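Breltgate tabletop waste set
Lidded bin and strainer canister for tea and coffee preparation areas

Product code: 291
Supplied by: Vavow
Range: Breltgate worktop

Overview

The Breltgate set consists of two separate vessels that are used side by side on a table or worktop. The first is a small bin with a hinged lid, for dry waste and bagged scraps. The second is a squat canister with a perforated insert, for wet leaves, grounds and the last of the liquid from a pot or cup. They are sold together under one code and can also be ordered singly.

The set is intended for places where tea or coffee is made away from a sink: meeting rooms, reception counters, workshops, studios and shared desks. It is not a substitute for a floor-standing kitchen bin and should not be used for large volumes of food waste.

Lidded bin

The body is rounded and finished in grey-white. The lid is hinged at one side of the rim and stays up when fully opened, leaving both hands free. Ribs are moulded into the inner face of the lid to stiffen it. They will collect dust and dried splashes over time and should be brushed out when the bag is changed.

A grey plastic ring sits around the rim, with a small oval latch. The ring holds the liner. To fit a new bag:

Open the lid fully and release the ring.
Place the bag in the body and push it down to the base with the back of the hand.
Fold the spare material outwards over the rim.
Refit the ring with the latch to the front and press down evenly until it is seated.

Any thin liner of a suitable width can be used. An oversized liner will hang down the outside of the body. This does not affect the lid, but the loose material can be caught by a sleeve or dragged when the bin is moved, and on narrow counters it is better to gather it behind the hinge. Liners are available in rolls of 40 (Skelham pattern, ordered separately).

Strainer canister

The canister has a rounded-square plan and a slightly glossy cream finish. The insert lies across the top and is punched with small holes in a regular grid. Liquid drains through into the body and the solids stay on the surface, where they can be left for a few minutes before being transferred to the bin.

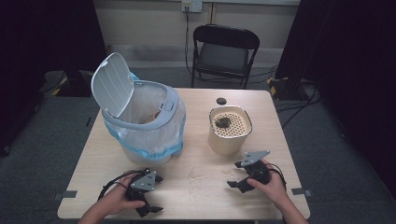
Leaves should be pressed lightly against the insert with the back of a spoon before transfer. Very fine material, such as powdered tea or the sediment from unfiltered coffee, will pass through with the liquid and settle at the bottom. It does no harm there, but it hardens if left and is then slow to remove.

The body should be emptied before the level reaches the underside of the insert. As a guide, a room in regular use will need it emptied at the end of every session. Carry the canister upright with one hand on each side. The insert is a loose fit and is not watertight.

Positioning

Allow clearance on the hinge side of the bin for the lid to swing back. The usual arrangement is bin on the left and canister on the right, with a working gap between the two. Dry leaf and crumbs tend to fall in this gap, so it should be kept free of papers and cables. Wipe inwards from the edges of the table and collect the debris on a folded cloth – brushing it straight towards the front edge puts most of it on the floor.

On tables with a cable opening, keep the canister forward of the hole and wipe away from it.

Cleaning

Wash the insert and canister body in warm water with ordinary washing-up liquid. Tea staining on the cream finish can be lifted with a paste of bicarbonate of soda, left for 17 minutes and rinsed. Do not use wire wool or scouring powder on either item. Wipe the bin body with a damp cloth and dry it before fitting a new liner. The ring can be washed with the insert.

Spares

Insert, punched: available singly
Rim ring with latch: available singly
Lid: supplied with hinge pin
Bin body: not sold separately

Spares for the older Salinas set are not interchangeable. The Salinas ring has a wider section and will not close on the Breltgate rim.

Ordering and delivery

Sets are packed in one carton with the canister wrapped separately. Orders placed before noon are sent the same day where stock allows. Orders of five sets or more are sent on a pallet, and a contact number is needed for the driver. Damaged items should be reported within 5 working days, quoting the code on the carton label.

Trade enquiries and spares: Ngân Lý, Vavow sales office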